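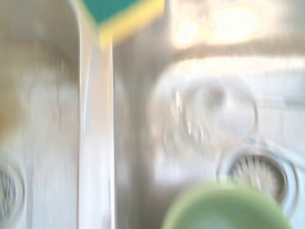
How long should a reading log for grade fours be? One page a week, five lines on it, and the kid fills it in, not the parent.

ok that's the short version, long version below because three people asked in my messages and I can't type it three times

background. I teach a 4/5 split, 21 kids this year. We used the Ziner log for ages. You know the one, the booklet with the minutes column and the signature box. Every parent signs every box on the last night in the same pen. I have done it myself with my own kids, no judgement

so in July I sat on my deck and threw the whole thing out. Minutes gone. Signature box gone. What's left is title, page you got to, one thing you noticed. That's it

"one thing you noticed" does all the work. Early on I get "it was good" from most of them. By the fall break I was getting stuff like "the dog's name changed between chapter 2 and 6" and she was RIGHT, we wrote to the publisher, still waiting

someone asked do I mark it. I read it. I don't put a number on it. I write one line back, sometimes just a question. Takes me a lunch hour for the lot if the photocopier isn't eating my time

re: the app. Yes our school has Zidisix, yes it has a reading tracker, yes I tried it for a term. It's fine?? Kids liked the badges. Then they worked out you could tap through a chapter book in four minutes and get the gold one. One boy had logged 4000 pages by week three. Lovely kid. Had not read 4000 pages

kept Zidisix for spelling tho, it's decent for that. Let's you upload your own word list which is all I wanted

Josefien Van Loon (teaches across the hall, grade six) does hers as a bookmark instead of a sheet. Card stock, lines down the one side. They lose fewer of them becuase it lives in the book. I might steal it for after the spring break. She says thicker card or they go fuzzy at the corners

what about kids who aren't reading in English at home, good question from Kasun Fakir. Log it in whatever language. I've got Portuguese and Vietnamese and some Polish coming in and I can't read a word of two of those. Doesn't matter. They tell me about it at the back table and I write down what they said. Some of the best talk I get all week

also audiobooks count. Comics count. The hockey stats page counts, he read it out loud to me with commentary. I will not be taking questions on this

ok questions on this. Gervásio Rezende says his principal wants "evidence of growth" and a box that says noticed the dog's name doesn't cut it. Fair. What I do is pull two logs per kid, one from the first month and one from now, staple them together, done. Put them side by side at interviews and parents get it right away. Way faster than me explaining a level

if you need an actual number for the report card do a running record same as always. The log was never going to give you that anyway

things that flopped so you don't have to: colour coding by genre (we argued about whether a joke book is fiction for a whole period). Partner logs. A class total on the wall, we got to 186 books and then two of them started fighting over who was dragging the rest down. Took it down at recess, never spoke of it again

forgot to say, do it in class the first couple weeks. Ten minutes after lunch, everyone fills in one line, me too on the board. If you just send it home cold you get nothing back or you get mom's handwriting

and they don't lose marks for a blank week. I just ask. Half the time it's hockey tournament or a new baby or the book was boring and they didnt know they were allowed to quit it. They are allowed to quit it. I have a quit pile, it's the most popular shelf in the room now, go figure

Tuấn Sầm asked for the file. It's a plain doc, nothing fancy, two logs to a page so you cut down the middle. I named it reading log NEW new 2 sorry. Message me your email and I'll send it tonight, after supper, once mine are in bed

EDIT the cut line was off on the first one I sent out, prints fine on letter but the bottom row drops off on legal. Fixed it. If yours only has four lines, you've got the old one, ask me again

going to mark some fractions now. pray for me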